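Coleção Plitora: artigos de higiene em bancadas de lavatório
Ficha de dados, versão 2

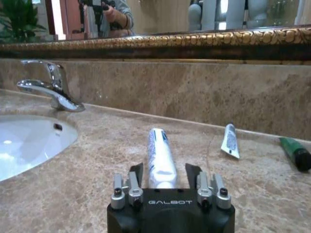 Izzati Wattimena observou, durante a revisão desta ficha, que os tubos de pasta de dentes não deveriam partilhar a categoria dos frascos, dado que a forma de um tubo se altera com o uso e a de um frasco se mantém. A observação foi acolhida e a taxonomia passou a prever a classe autónoma "tubo".

Âmbito
A coleção reúne 2,000 imagens de bancadas de casa de banho com artigos de higiene pessoal, obtidas em 41 habitações. Incluem-se bancadas de pedra polida, como o mármore bege, e lavatórios de encastrar. Não se incluem armários fechados nem prateleiras de duche.

Classes e anotação
São anotadas 93 classes de artigos. Para cada tubo registam-se a cor predominante, a orientação sobre a bancada e o estado da extremidade (tampa, vinco ou não visível). Quando o rótulo não permite identificar o conteúdo, aplica-se a designação "tubo, conteúdo indeterminado". A torneira e a cuba recebem anotação própria, como elementos fixos.

Limitações
Os reflexos em superfícies polidas dificultam a delimitação de tubos brancos. As embalagens de vidro estão sub-representadas. A atribuição do subconjunto Halim encontra-se em revisão desde fevereiro.

Responsabilidade e contacto
A manutenção compete à Sestetti, que responde pela versão publicada. Os pedidos de correção devem ser dirigidos a Izzati Pattinasarany, com indicação da classe e do subconjunto em causa.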